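Damián Zavala spends most of his working week teaching an arm to pick up small parts. He runs data gathering at Fledora, a firm with a workshop in Plemovmont, and the current job is green terminal blocks.

"People think the learning is the hard bit," he says. "For us it's getting examples that are different enough from each other."

The team has 3033 recorded attempts so far. The first 1000 were thrown out. "We'd put the parts in the same place every time. The arm learned the place and ignored the part."

Now an operator shifts the connectors between runs and changes the gap between them. The camera sits at the wrist, so the fingers are always in view - Zavala prefers that to an overhead camera. 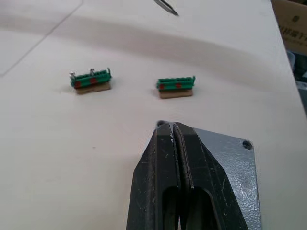

Gaete would rather see fewer attempts and more kinds of part, and has argued that three connector types would teach the arm more than another month on one.

Zavala partly agrees. "We'll add types in May. I want the failed grasps labelled properly first."

Failed runs are kept, with a short note on each. Operators swap after three hours, as their movements get lazy and the arm copies that too. The next set is due to start on Thursday.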